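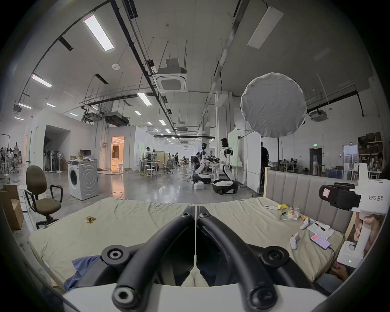

Was ist eine Clubmitgliedschaft mit Partnerhäusern?

Manche Erwachsene gehören einem Club an, der eigene Häuser besitzt. In diesen Häusern kann man essen, arbeiten, Musik hören und übernachten. Wer hinein möchte, braucht eine Mitgliedskarte. Viele solcher Clubs arbeiten mit Clubs in anderen Städten zusammen. Das nennt man Gegenseitigkeit.

Ein Beispiel: Der Club Veddale hat ein Haus mit 42 Zimmern. Der Club Ostard liegt in einem anderen Land. Beide schließen einen Vertrag. Darin steht, dass Mitglieder von Veddale auch bei Ostard eintreten dürfen und umgekehrt. Einen solchen Vertrag nennt man Partnerabkommen.

Wie funktioniert das an der Tür?

Das Mitglied meldet sich vor der Reise bei seinem eigenen Club. Dieser schickt eine Bestätigung an das Partnerhaus. Sie enthält den Namen, die Mitgliedsnummer und die Dauer des Besuchs. Am Empfang wird die Karte mit der Bestätigung verglichen. Stimmen die Angaben überein, gilt das Mitglied als Gast auf Zeit.
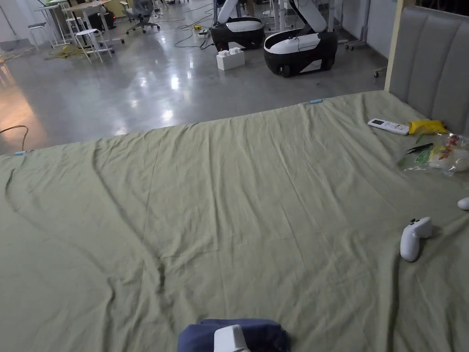 Ein Gast auf Zeit hat nicht dieselben Rechte wie ein Mitglied des Hauses. Er darf zum Beispiel das Restaurant und die Bibliothek benutzen. Bei Abstimmungen über die Hausregeln darf er nicht mitmachen. Oft ist auch die Zahl der Besuche begrenzt – bei Ostard sind es fünf im Jahr.

Wer bezahlt was?

Der Mitgliedsbeitrag ist das Geld, das man jedes Jahr an den eigenen Club zahlt. Bei Veddale sind es 400 Euro. Damit ist der Eintritt in die Partnerhäuser bezahlt. Essen, Getränke und Übernachtungen kosten extra. Diese Rechnung bekommt der Gast direkt von dem Haus, das er besucht.

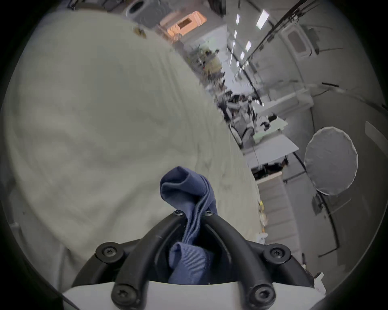
Dürfen Kinder mit?

Das regelt jedes Haus selbst. Im Haus Clulier dürfen Kinder ab vier Jahren tagsüber in den Speisesaal, wenn ein erwachsenes Mitglied dabei ist. Abends ist der Saal für Erwachsene reserviert. Die Regeln stehen in der Hausordnung, und sie gelten für Gäste genauso wie für Mitglieder.

Wörter zum Nachschlagen

Beitrag: Geld, das ein Mitglied regelmäßig an den Club zahlt.
Gegenseitigkeit: Zwei Seiten geben einander das gleiche Recht.
Hausordnung: Liste der Regeln, die in einem Gebäude gelten.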